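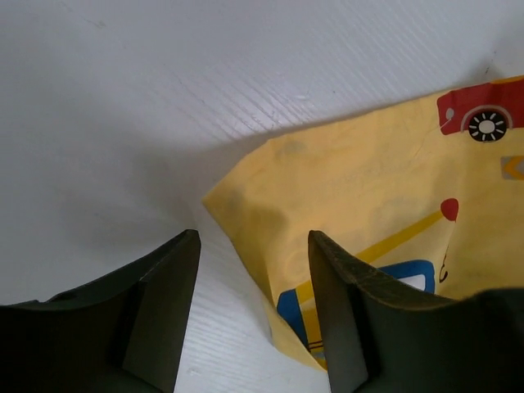
Ottar Tangen wrote to us that he'd had his Sarkia kit working on cloth by teatime, and could the next edition please start with cloth too? Yes, it can!

Chapter 9
Picking Up Soft Things

Blocks keep their shape and fabric doesn't, and that makes this my favourite chapter. The Sarkia has two fingers and a small camera at the wrist, and with those you'll learn to find an edge, close on it gently and lift. Set the grip force to 60 before you begin.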